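The Refrigerator Problem

Jannik Kettler keeps a list of chores taped inside a cupboard at Lenz, the small robotics shop where he has worked for six years. It has 30 lines. Folding a bath towel is on it, and so is emptying a dishwasher. Line 14 says "fridge, inside," and that is the one he gets asked about most.

"People don't mind doing laundry as much as they say," Kettler said. "They really don't like cleaning out a refrigerator."

The job sounds simple. Open the door, take out the bins, wash them, put them back, close the door. A ten-year-old can do it, though slowly and with complaints. For a machine it is a string of separate problems, and the first one is the door. A magnetic seal holds tight and then lets go all at once. An arm that pulls hard enough to break the seal has to ease off right away or it will swing the door too far. A small refrigerator can also shift on its base when it is pulled.

Factories solved this kind of thing long ago by bolting everything down. At the Ulum plant, where Kettler worked before Lenz, an arm loaded the same metal tray into the same slot up to 2,000 times a shift. The tray never moved and the arm never had to look for it. Homes have no bolts. Chairs get pushed around, toys are left on the floor, and the light changes by the hour.

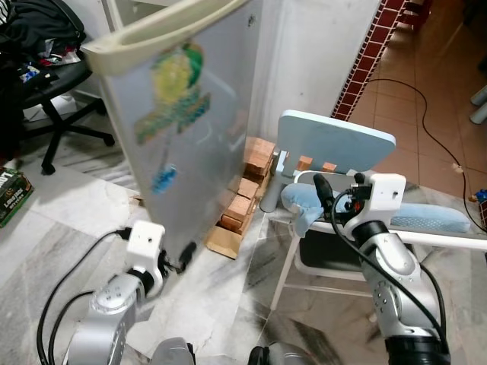
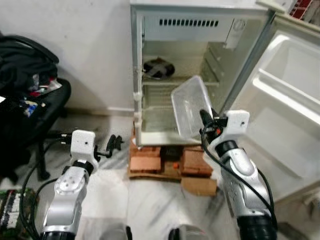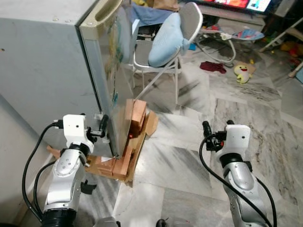 Two-armed robots at work on a refrigerator door and, in the second picture, a clear plastic container.

Bins are harder than doors. Clear plastic is a long-standing headache for robot vision, which tends to see whatever is behind it. Depth sensors can miss a bin completely or place its edge in the wrong spot. A person who misjudges the edge feels it with a fingertip and corrects without thinking. Most grippers have little or no sense of touch, so the arm has to work out from pictures and motor effort whether it has hold of anything.

Then the bin has to come out. Many of them need to be lifted at the front and tilted before they clear the shelf or the lip of the cabinet. Pull straight and they jam. Kettler's group ran one bin removal 362 times over the spring, on four different refrigerators, and he says the arm did well on the two models it had practiced with and badly on the others.

The current way to teach this is by example. A person guides the arms through the task over and over, and software learns to copy the motion. Grirnow, a company that makes a two-armed kitchen machine, says it wants 3,000 recorded runs of a chore before it will let a customer try it. Kettler thinks the number matters less than the variety. He would take fewer runs in more kitchens.

Shop floors may see the benefit first. Trultaneck, a repair business that takes in used appliances, has been trying out a pair of arms for stripping shelves and bins before cleaning. Speed is not much of an issue there, as the machine can work into the evening. When it gets stuck it stops, and a worker frees it in the morning. A family with groceries warming on the counter would be less patient.

Cost is the other matter. Kettler would not give a price for the Lenz setup, except to say that it is well above what anyone pays for a refrigerator. He expects wiping to be harder than anything his group has done so far. A dried spill under a shelf clip takes pressure, a good angle and some judgment about when to quit.

Line 14 still has no check mark beside it. The towel does, added in July, with a note in pencil: "bath towels only."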